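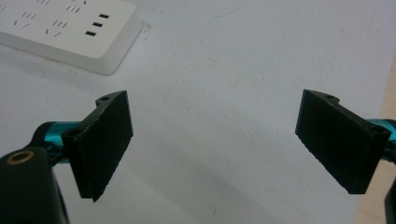
Workshop > Tips and Reviews > Hand Tools and Grippers

October 2020
By the Skustik workshop page

Living with a hand-held gripper: tips after eight months of use

I bought the Skulari hand gripper kit in February, together with the yearly care service from Siltance. Several readers wrote to me asking if it is worth the money and how to keep it in good order. I am not an engineer, so please take these as notes from a person who uses it at a normal table, mostly for sorting small parts and for recording simple movements which a robot arm later repeats.

Before you begin

Clear the table more than you think is necessary. The fingers open wide and it is easy to push a cup with the outer side while you are looking at the inner side. I prefer a pale, plain tabletop. Black fingers are easy to see against it, and a small screw which falls down is found at once. Scratches in the surface do no harm, but wipe away grease and dust, or it will travel to the finger pads.

Keep cables and power strips at the back, on the side of your weaker hand. I once pulled a charger from the table with the gripper body and I do not recommend it.

Care of the fingers

The pads have a rough surface and this is what gives the grip. Clean them with a soft toothbrush and warm water with one drop of washing-up liquid, then let them dry overnight. Do not use spirit. The Skulari leaflet says that it makes the pads hard, and my first pair went shiny after I ignored this.

Check the fixing screws every 500 grips, or at the end of each week if you do not keep a count. Tighten them only with the short key from the kit. With a longer key it is very easy to damage the thread, and then you must order the whole finger.

When the two pads do not meet evenly, loosen both fingers a little, close them on a folded piece of paper and tighten again while they are closed. It takes a few minutes and it cured nearly every problem I had with thin objects.

Care of the rods

Wipe them with a dry cloth. I put no oil on mine. Oil collects sawdust, and after one afternoon beside the bench the movement becomes heavy. If you hear a squeak, first blow the dust from the rings where the parts turn.

Is the service worth it?

The Siltance plan costs me 41 pounds for the year. For this you get one inspection by post and 2 pairs of new pads. A single pair bought separately from Imai was 106 pounds with delivery, so for me the sum is simple. But if you use the gripper only on some weekends, one pair will last you long and you can leave the plan alone.

What I like: the parcel came back in nine days, and the closing force was set again very exactly. What I like less: the form on their website asks for the serial number three times, and the return box is too tight for the handle. I had to pack it at an angle – not so good for a tool which was just adjusted.

Storing

Leave the fingers slightly open when you put the gripper away. Pads pressed together for a long time take a mark in the middle. I keep mine in a drawer on an old towel, with the short key in a small bag tied to the handle.

Spare screws are the same size for both fingers. Buy ten.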